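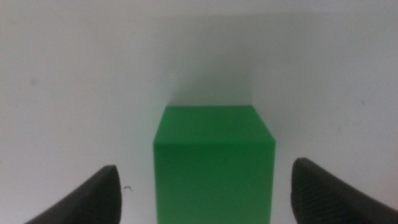 Green block and open gripper, open day at Trallarico

About Trallarico

Welcome, and thanks for stopping by our page! Trallarico is a small robotics school on the second floor of the old Meireles building, right above the shoe repair place. We teach evening and weekend classes for teenagers and adults who have wondered what it would be like to work with a robot arm and never had one within reach. Most of our students come to us with no background at all. We've had bakers, bus drivers, a retired piano tuner and more than a few parents who signed up to keep a son or daughter company and ended up staying a term longer than the kid did.

The school was started by Ezequiel Paredes, who spent 16 years looking after packaging lines and used to bring worn-out parts home to show the neighbors' children how they worked. The garage got crowded, the neighbors' children brought their friends, and one December he signed the lease on our first room. Emerson Cavalcanti joined him the next fall to run the beginner course, and he still teaches it, with the same patience and (we have to say it) the same green sweater. Today we have 47 students enrolled between the two courses, and a waiting list for the Saturday morning group that we are doing our best to shorten.

Our open day

Once a year we push back the desks, put the coffee on and let anybody who likes come up the stairs and see what we do. The last one was on Saturday, May 24, 2025, and it was the busiest we've had, with people waiting on the landing and a very good lemon cake from the ladies of the Drernari choir, who rehearse down the hall.

The demonstration that day was block stacking. If you have never seen it done, it may sound like a small thing: colored cubes on a white table, and an arm that has to put one on top of another. We love it, though, and we come back to it every year, as anyone can follow along without a word of explanation, and a four-year-old will tell you right away when a tower is crooked. Emerson likes to ask visitors to guess where the gripper is going to close before it does, and people get surprisingly loud about it!

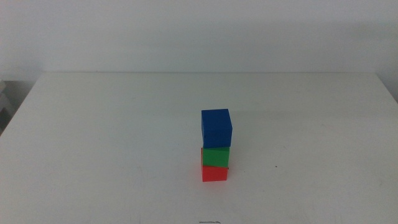

Do I need to know how to program before I sign up?
Most of our beginners have never written a line of code when they walk in. The first four evenings are spent moving the arm by hand and learning to describe a job in small steps, and the typing comes after that, a little at a time and with plenty of help.

How we teach

Ezequiel has always believed that you learn this work with your eyes first. Before a student asks the arm to pick anything up, we have them sit down and look at what the wrist camera sees, which is a very different table from the one you see standing next to it. A block that looked close can be farther off than you thought, and the one you forgot is suddenly right up at the side. We spend a whole evening on that, and visitors at the open day got the short version, with chairs pulled up to the monitor and plenty of pointing.
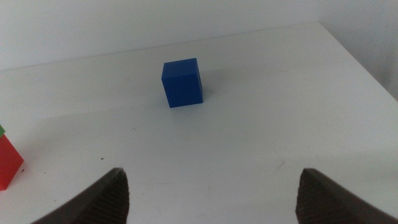
From the wrist camera: the blue block ahead, red off to the left

After that comes the part everyone is waiting for, which is picking and placing. We teach it slowly. Students learn to line up the gripper, to come down gently, to leave room for the fingers on both sides, and to check what is standing behind the block before they go anywhere with it. There's a lot of trying again, and a fair amount of laughing, and we think both belong in a classroom.
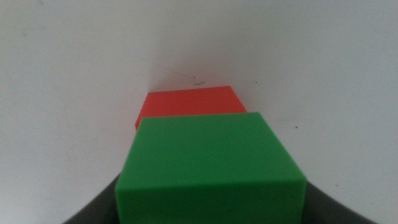

Green block between the fingers, with the red one just beyond

Classes and visits

The beginner course runs for ten weeks in the spring and again in the fall, in groups of eight. The second course, which we call Closanar after the street where Ezequiel had his garage, is for people who have finished the first and want to build a project of their own, and it meets every other week through the winter. The fee for the beginner course is 685 dollars, materials included, and we keep a few reduced places in each group, so please do ask if the price is the thing standing in your way.

School groups are welcome on weekday mornings, and we're always glad to put on the stacking demonstration for a class, a club or a family with a curious grandparent. Write to the front desk a couple of weeks ahead and tell us how many of you are coming and how old the youngest is. The elevator is at the back of the building, past the mailboxes, and the bell for the school is the one with the blue tape on it.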